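Workshop > Robots > Sorting Arm > Update

Sorting arm update: the board is down, and I finally stopped moving it

21 September 2018

So the arm has a home! If you read the July post you'll remember I was still clamping everything to the end of the laser cutter bench and getting dirty looks every time someone wanted to cut something. Drita Omerović took pity on me and let me have the blue table in the back corner of the shop, the one with all the holes in it, on the condition that I don't leave solder on it. Deal.

Quick recap for anyone new. I'm building a little robot arm that picks up small foam shapes and sorts them, first by color and then (fingers crossed) by shape. It has no practical use whatsoever. My niece asked if a robot could clean up her blocks and I said sure, how hard could that be, and that was 317 hours ago. Yes, I keep a log. No, my wife has not seen the log.

The big change this time is the work surface. I'd been running right on the table, and the holes were driving the vision code nuts. Every one of those little circles looked like a possible cylinder top to my detector, and I'd get these beautiful confident boxes drawn over absolutely nothing. I tried masking them out, I tried turning the threshold up, I tried a sheet of poster board (it curled). Then Benedicta Atinga, who does real furniture and has opinions about poster board, sold me a big slab of maple left over from a job of hers for 92 dollars and a promise to sweep up. It's gorgeous. It's way too nice for this. I sanded it, wiped it down and left it bare, because any kind of gloss finish would throw glare right back at the lens.

Getting it square to the arm ate a whole evening. The trick, if you're doing this yourself, is to touch off on the board's own corners and forget about the table. I'd been measuring from the table edge like a dope, and the arm was off by just enough to graze the side of every block and shove it along. Four corner touches, save, done. I re-ran the calibration after that and the pick error dropped to 2 mm, which for my homemade wrist is fantastic. 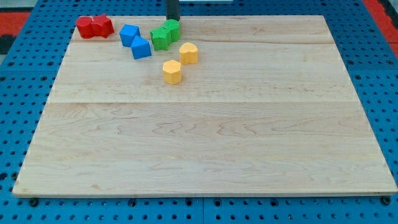
Reds, blues, greens and yellows up at the far end of the maple.

About that far end. The arm still has a lazy spot when it's working in close to its own base, where the elbow folds up and the whole thing starts to shudder, so I've been doing lots of short runs up there with a small set of blocks. Touching pairs are the nasty part. Two red pieces pushed together come back from the camera as one lumpy red thing, and my code used to aim for the middle of the lump, meaning right at the crack between them. Same story with a green star-ish piece up against a green cylinder. The yellows I like to leave spread apart, so there's always something easy to grab and I don't lose heart.

What fixed it (mostly!) was splitting each color blob by its outline before choosing a target. I look for the pinched-in spots where two shapes meet, cut the blob there, and go after whichever half has more open space around it. Cylinders come out great. The heart is a pain, since it has a pinch of its own right between the lobes and my code happily saws it in two. I've got an ugly little exception in there for hearts now. I'm not proud of it.

Parts stuff, for the folks who asked: the wrist servo is the Virex I complained about last time, and I take it back, it was my wiring. The motor driver is a Fonix board that runs warm but hasn't quit. The belts came from Mladenović, who ship fast and pack everything like it's going to the moon. I've spent 456 dollars all in, counting the maple, not counting the coffee.

Next up is the shoulder joint, which has a bit of slop I can feel by hand. I want to reprint the housing with thicker walls and see if that calms down the shudder. After that I'll start moving the blocks down toward the near side of the board, where the arm has to stretch, and I already know that's going to open a whole new can of worms.

Oh, and the arm has a name. My niece picked it. It's Grilness. I don't know how she spells it, but that's how I'm spelling it.

14 comments | 23 shares

Contact | © 2018 | Back to top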